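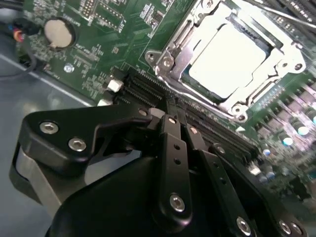

Board index > Home & Small Office > Servers and Storage

Topic: Used server in a closet, is the power bill worth it?

quillback
Joined: November 2021

I run a small bookkeeping office out of my house in Jendavthorpe. Right now all our files sit on a desktop that is on its last legs. A guy in Lovard is selling a retired rack server for $535 with drives and rails. He says it came out of an office that moved everything to a hosted service.

My questions are mostly about living with it. It would go in a hall closet with a solid door. There are 2 people using the files during the day and nothing going on at night except backups. What does a machine like this do to an electric bill, and is the closet a bad idea?

marl_and_clay

The closet is a bad idea unless you do something about the door. Rack servers are built to pull air in the front and push it out the back all day. With the door shut it will pull in the same air it just pushed out. Mine was in a pantry for one summer and the fans never came down from full speed.

For the bill, get a plug-in meter and ask the seller to run it for an hour at idle. Don't go by the number on the power supply. That is a maximum and you will never see it.

Divina Tan

I'll go the other way from most people here. I have had a used rack server in a basement for five years and it has been fine. Yes, it uses more power than a small box. It also has memory that corrects errors, two power supplies, and parts I can buy cheap. For client records I would take that over a consumer box.

A few things to ask before you drive out to Lovard:

Does the seller have the admin password for the management port, or has it been reset?
How many hours are on the drives?
Are the rails the right ones for that chassis?
Will he boot it while you stand there?

If he won't boot it, leave.

hobnail

Divina, a basement is not a hall closet. Quillback has two users and some spreadsheets. That is a job for a two-drive storage box that sits on a shelf and makes no noise. You can buy one new with a warranty. Spending $535 on old office gear and then paying every month to run it makes no sense to me.

Divina Tan

He asked what it is like to own one, so I told him. I agree about the closet.

quillback

Thanks all. I should have said that one of our programs needs a real Windows server behind it. The vendor is Prolemska and they don't support it on a storage box. I asked them in November and they were clear on that.

hobnail

OK, that changes it. I'd still look at a used tower before a rack unit. Same kind of parts, bigger fans, much quieter. You can put it beside a desk and forget about the rails.

marl_and_clay

Second the tower. Also budget for new drives. I would not put client records on drives that ran in somebody else's office for years, no matter what the hours say. Use the old ones for practice and then wipe them.

tenpenny_r

Whatever you buy, check the memory layout before adding any. I bought two sticks for mine and put them in the first open slots I saw, and it would not start. There is a chart inside the lid on most of them, or in the manual. Reseat everything once while you have it open. Stuff shifts in the back of a car.

Also your backup can't be in the same closet. I know that's a different thread.

quillback

Backup goes to an outside drive that I take home to my sister's on Fridays, plus an online copy.

I called Ung, the shop by the highway, and they have a tower with 10 months left on a parts warranty. They will run it on a meter for me. They are asking more than the Lovard guy but not by much.

hobnail

Buy that one.

Divina Tan

Ask them what it draws with the drives spinning as well as at idle. And post the number here, people ask this all the time.

quillback

Posted Friday, December 8, 2023

Picked it up this morning. It is next to the filing cabinet and I can hear it, but I can talk on the phone over it. I left the meter at the shop like an idiot, so the number will have to wait until I go back for it.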